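About Pleren

Pleren is a small research and publishing company based in Stustutton. We write about jobs, wages and household spending, mostly in towns that don't get much attention from the national forecasters. Our readers are councils, housing associations, local papers, trade unions and a fair number of private subscribers.

We began as a newsletter on the closure of the Kerine works, which left 673 people looking for jobs in a town with few other large employers. Readers wanted to know where those people went next and what they were paid when they got there. We kept asking, and the newsletter became a twice-yearly report. The Kerine report still comes out every April and is free to read.

What we do now

Most of our time goes on the Stustutton Household Survey. We have 162 households on the panel. Each one keeps a record of what comes in and what goes out, including rent, fuel, food, travel and childcare. We also publish a monthly note on local vacancies, with pay and hours where the employer gives them.

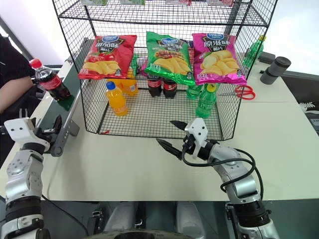
Do you make forecasts?

We leave national forecasts to other people. We will say what we expect to happen to vacancies in the towns we cover over the next few months, and we print last year's expectations next to what took place.

How we are paid for

Subscriptions cover just over half of our costs. The rest comes from commissioned work, such as the study of part-time hours we did for Sheehan, a lettings firm. Anyone who commissions a study sees it before publication and can correct errors of fact. They can't change the findings. We don't take advertising.

Where we work

There are nine of us, in two offices. The main one is in Stustutton, over the old savings bank, and the other is in Kerine. Visitors are welcome at either but please write first, as survey staff are often out.

Back issues of the vacancy note can be ordered by post or downloaded from the Reports page. Survey tables are available on request to students and reporters at no charge.

Page last updated Sunday, July 20, 2025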